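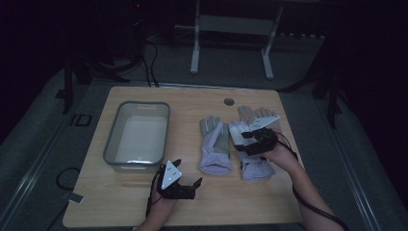

Lilac work gloves and a clear plastic bin on the table.

Woltusstead's riverside walk will have its bulbs after all, and a good many more of them than anybody dared hope for in the spring. The last sacks arrived from the Kuusisto nursery on Sunday, bringing the total to 1082, and planting carries on through October wherever the ground is soft enough to take a trowel.

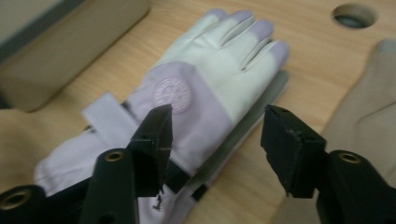 Where they are going

Most are snowdrops and crocuses for the long bank below the church, with 47 of the taller daffodils kept back for the bus shelter - a spot that has looked rather sorry for itself since the old cherry came down. There are three planting mornings left, and children are very welcome with a grown-up.

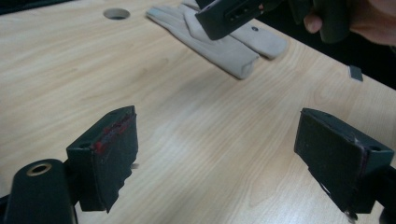

Daffodils want to go in deeper than most of us bother with, at two or three times their own height, and it pays to check each one for soft patches first. Tip them out on a bare surface in decent light; pale wood with a wavy grain like this does very nicely, as a mouldy bulb soon shows up against it. Anything squashy should go in the bin, however fond of it you are.
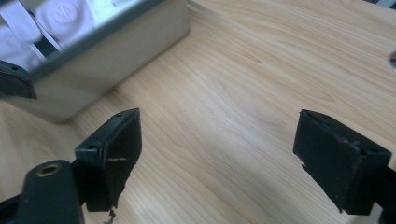
Aarne Harju would like to see a few planted on the station side as well, and wrote to us that "people coming home on the late train deserve a bit of yellow too". We have passed his letter on to the parish office.

Recent items
Zemar Lane closed for drain repairs
Footbridge handrail to be repainted
Apple day moves to the school hall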